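Home Kitchen Storage Workshop Back issues
Search this site Enter keyword Go

Stemware off the shelf

Prendemier rates its rail at 50 pounds.

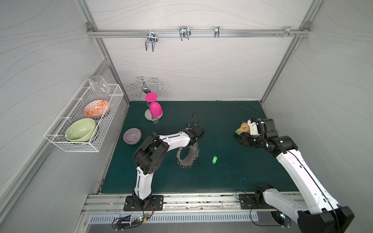 Glass storage is mostly a matter of rim load. A stemmed glass hung upside down, foot up, puts none on the rim - a bowl on its side in a wire basket does. Clastito lists its basket at 2 pounds.

Keep green tags with their keys.

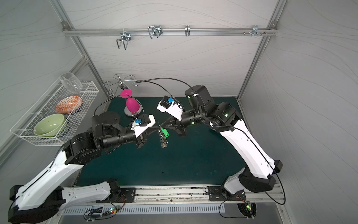
One Jekville reader objects that hooks waste wall.

Comments (2)
Rail spacing?
Mine holds over 100 pounds.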